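The plain white jug has had a long life in the British home, and a quiet one. It was rarely bought with ceremony and seldom mentioned in a will. Yet few objects have been handled more often, and the current exhibition at the Jedley Museum of Household Goods makes a careful case for looking again at the wares that stood on the shelf beside it.

The museum holds 899 pieces of domestic plastic, of which 136 are on display until April. Most came from local kitchens. The trustees took the view some years ago that a collection of everyday goods should include those that were cheap, and the policy has been followed ever since.

White was the colour that shops asked for. It suited the enamel stoves and glazed sinks already in place, and it suggested a clean house. It also gave the maker no help at all. A pattern will hide a poor joint or an uneven wall, while a plain pale surface shows every change of plane as a change of light.
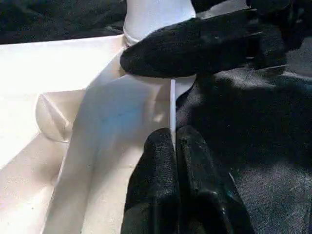

The first room deals with this problem at length. Drawings from the Rudberg works show how a designer would soften one edge and sharpen the next until the shape could be read from across a kitchen. Margins are filled with notes on the thickness of walls and the cost of each change to the mould. One sheet records three attempts at the same handle, the last of them marked simply "keep".

Rudberg closed its drawing office long ago, but its rivals are well represented. Nuvar favoured round forms and sold them in nesting sets. Zaki, a smaller firm, preferred flat sides and firm corners, and its storage jars still turn up at house sales with their lids intact. The catalogue gives each company a chapter of its own, with price lists reprinted in full.

The second room turns to lids, necks and closures. Visitors may find it the driest part of the display, and it is also the most useful. A container is judged in the home by how it opens and shuts, and the letters of complaint kept by Zaki bear this out over 50 years of trading.

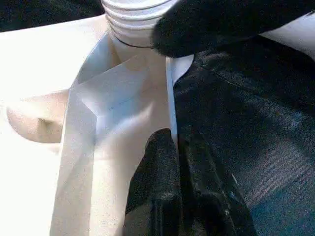 *Words by Aicha Benkirane*

Those letters are shown in a long case by the window. Their tone is courteous and exact. One customer returned a lid with a request that it be made to fit "the jar for which it was sold". The firm's reply, pinned beneath, agrees with her and encloses a replacement.

Conservation is treated in the final room. White plastic yellows with age, and the museum has chosen to leave such pieces as they were received. Light levels are kept low, and the cases are opened for inspection every Thursday before the doors open to the public.

Admission is free. The reading room, where the Rudberg drawings may be consulted by appointment, is on the upper floor.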